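Subject: Re: [homebread] wooden drawers and keeping bread fresh
Date: April 2020

On the homebread list, a member in Stockdale wrote:

> After years of plastic bags I gave in and bought the Nurkley
> insert for our kitchen drawer, and I'm never going back. The wood
> "breathes," so the crust stays crisp and the inside stays soft.
> My last loaf was still fresh on day 5 and there was no mold at
> all. The leaflet says untreated wood pulls the extra moisture out
> of the bread and gives it back when the bread needs it. My
> grandmother kept hers in a wooden drawer too, and she never threw
> a slice away. Has anybody else made the switch? I think plastic
> is the reason so many of us have been getting mold.

I'm glad you like it, and I don't doubt that you ate a loaf on day 5 and enjoyed it. I do doubt most of the leaflet.

Start with "breathes." Wood takes up water from damp air and lets it go in dry air. Fine. But it does that slowly, and it has no idea what the bread needs. If the air in the drawer is damper than the wood, the wood takes some up. If it's drier, the wood gives some back. The crust and the crumb are doing the same thing with each other the whole time, whatever you put them in. A crisp crust goes soft mostly from water moving out of the middle of the loaf, and a box that holds that water in will soften the crust faster. A box that lets it out keeps the crust firmer and dries the inside. You can have some of one or some of the other. I have yet to see a drawer that gives you both for five days, and I've been reading claims like this one since the old Erisov catalog was selling slatted crocks.
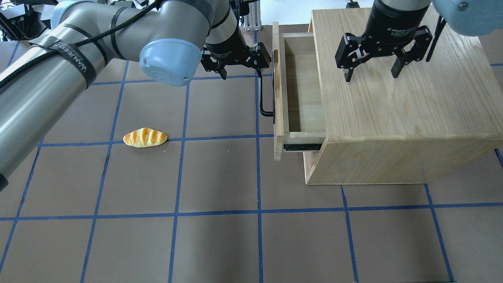
Wooden drawer, open and empty, with a black metal handle on the front.

Second, what's a drawer, as far as a loaf is concerned? It's a box with a gap along the top edge of the front and more gaps at the back. How big those gaps are matters a lot more than what the sides are made of. A drawer that fits badly is a drafty box and a drawer that fits well is a fairly tight one. I would bet that a painted metal bread box with the same amount of leak would give you the same loaf on day 5. The leaflet doesn't compare the insert with a metal box, or with a paper bag inside a cupboard, or with anything. It compares it with "ordinary storage," and then doesn't say what that is.

Third, staling and drying are two different things, and they keep getting mixed up on this list. Bread goes stale even if you seal it so well that it doesn't lose any water. The starch firms up. That's why warming an old roll in the oven brings it back for a little while. No wood is going to stop starch from firming up. What does slow it down is some fat in the dough, or a wetter dough to begin with, or the freezer. What speeds it up is the refrigerator, and I notice the leaflet never mentions the refrigerator, which is the one piece of advice that would have helped people.

Mold next, and on this I partly agree with you. A warm loaf tied up in plastic will sweat, and a wet crust will grow mold. So if you went from bagging your loaves too early to putting them in a drawer, then yes, you'd see less mold. You'd also see less mold if you had waited for the loaf to cool and then used the same bag. When did you change the drawer, and did you change anything else that week? You wrote in December that you had moved over to the Amon whole wheat and were using a longer rise with the starter. A sourer loaf keeps better. That alone could get you to day 5.

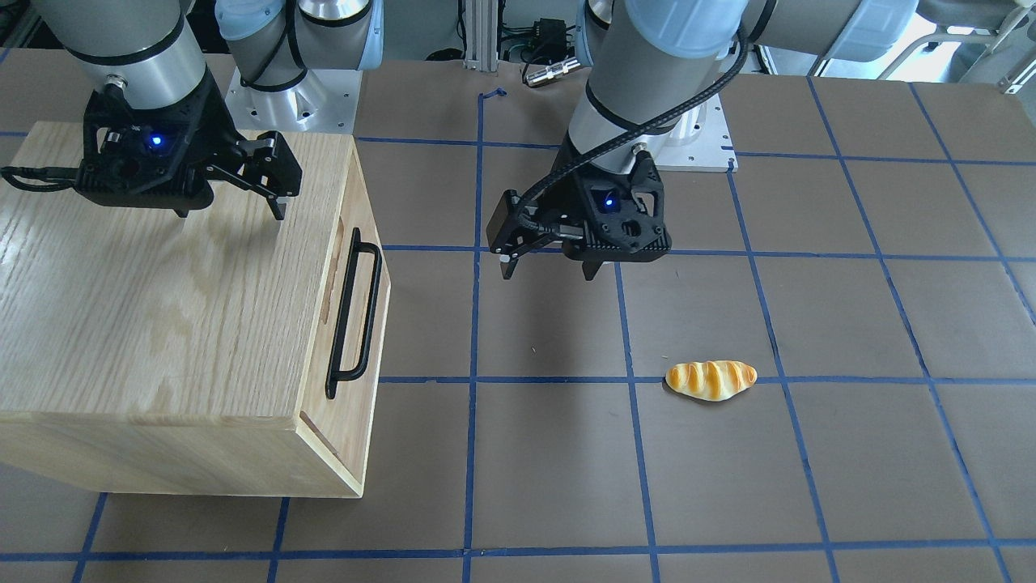

The size of what you bake matters too, and I don't see it in your message. Small rolls have a lot of crust for their weight and dry out fast in almost anything. A big round loaf looks after itself for days if you stand it cut side down on a board. So when one person says a drawer ruined her rolls and the next says a drawer saved his miche, they may both be right and neither one has learned much about drawers.

Then there's where you live. I'm at 2,730 feet in a dry valley, and in my kitchen anything left out is a crouton by the next afternoon. I have never had mold on a loaf in a paper bag. My sister is near the coast and gets green spots inside three days no matter what. If the two of us bought the same insert we'd write two very different reviews, and the Nurkley people would print one of them.

About grandmothers. Mine had a bread drawer as well, and I remember it well enough to say that it smelled of old crumbs and that she toasted everything. She also never threw a slice away, because stale bread went into soup, stuffing, pudding and the chickens. That tells you about her and her habits. I don't think the drawer deserves the credit.

If you'd like to find out, it wouldn't take much flour, though I know flour is hard to get right now. Mix one batch of dough and divide it into 400 g pieces, all shaped alike. Bake them together and let them cool completely on a rack. Put one in the drawer with the insert, one in a drawer without it, one in a paper bag and one in plastic. Weigh them at the same hour every day and write it down. Have somebody else cut them up on the last day so you don't know which is which when you taste. If you can pick out the insert loaf, I'll say so on the list and I'll buy one.
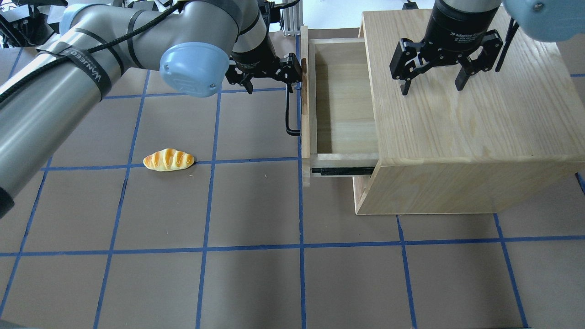

I tried a rougher version of this a few years back with a crock that was supposed to do the same thing. I couldn't tell the crock loaf from the one under an upside-down mixing bowl. It was one batch and one taster, so I don't put it forward as proof of anything, but it did cure me of buying crocks.

One more thing, and it's a practical one. Whatever you decide, get the crumbs out. Old crumbs in the corners of a wooden drawer go moldy and then sit right next to your new loaf, and raw wood is hard to get clean once something has grown in it. I wipe mine with a little vinegar, leave it open overnight and don't put bread back until it's dry. The leaflet says the insert "needs no cleaning." I'd ignore that line even if you believe all the others.

Does anyone still have the archive post where we went over freezing sliced bread? It was message 104 in the old numbering and my link to it is dead.

--
homebread mailing list
Please trim your quotes before replying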